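Wage and Hour Self-Inspection, Gotport Office
Completed by: Marlene Landry
Reviewed by: Kenneth Galang
23rd October

Mark each item OK, FIX or N/A. Write a comment for every FIX.

1. Minimum wage poster is up and current
FIX. The poster by the rear door shows last year's rate. The new one is printed but not hung. Sheldon Hiebert will swap it before the next payroll run.

2. Lowest hourly rate meets the city minimum
OK. Checked against the payroll export from Tustus. Two trainees were moved up when the rate changed and the back pay is on their stubs.

3. Meal and rest breaks are given and recorded
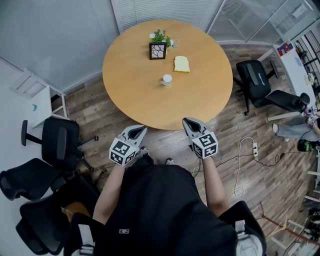
Break entries were missing on 8 timesheets, all from the early shift. Si-eun Woo says people took the time but did not punch out for it. Supervisors need to know that a lidded cup and a slice of bread on a round table do not show a meal break was taken. The record has to show a start and an end. A meal eaten while answering the phone is paid time. Marked FIX.

4. Overtime is paid on all hours over 40
OK for hourly staff. One salaried coordinator may not meet the duties test. Sent to Laurier Lavoie for a second look. Do not change the job title in the meantime.

5. Time before and after the shift is counted
FIX. Opening the gate and starting the computers is work. The clock is past the computers, so those minutes are being lost. Move the clock to the entrance or add a paper line to the timesheet.

6. Deductions from pay
OK. No uniform or cash shortage deductions found. Signed forms are on file for the parking deduction. 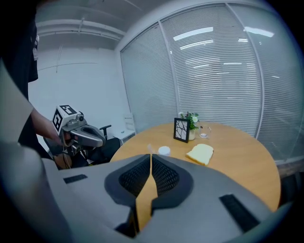 7. Subcontracted labor
FIX. MacLeod sent certified payroll for the cleaning crew. Pendimov has not. One invoice for $1,955 is on hold until the payroll sheets come in.

8. Records kept for the full required period
OK. The paper timesheets are in the locked cabinet and 100 percent of them are scanned. Label the older boxes.

Open items: 1, 3, 5, 7, and the question under 4.
Next inspection: December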